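Finally sorting out the shed at Brultthorpe. It went on the November list and stayed there.

The plan is hooks on the left wall, shelves at the back, paint tins out to the tip.

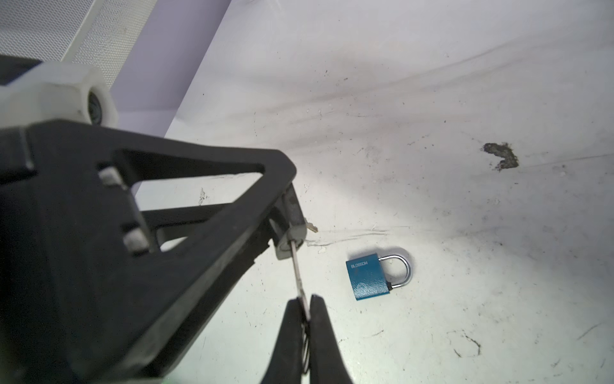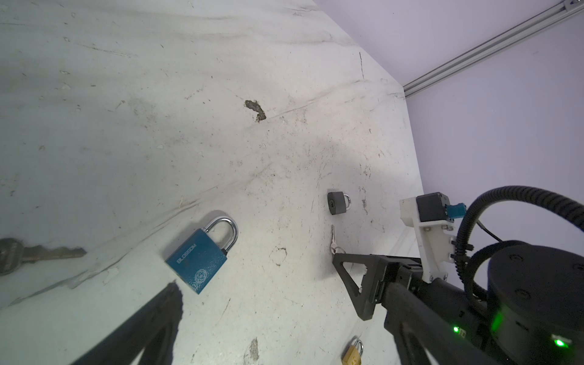 Gilles Marty left me 30 jars of screws when he moved to Wetelora. Half are rusty, so those can go. The good ones I'm sorting by length. The door needs a proper lock too – a blue padlock like the Blossom one would do me, easy to spot on a dark morning.

Shelf brackets were $60 from Tessier. Dearer than I wanted, but they're a decent colour and they hold the mower fuel.

Gutters next, if the rain holds off.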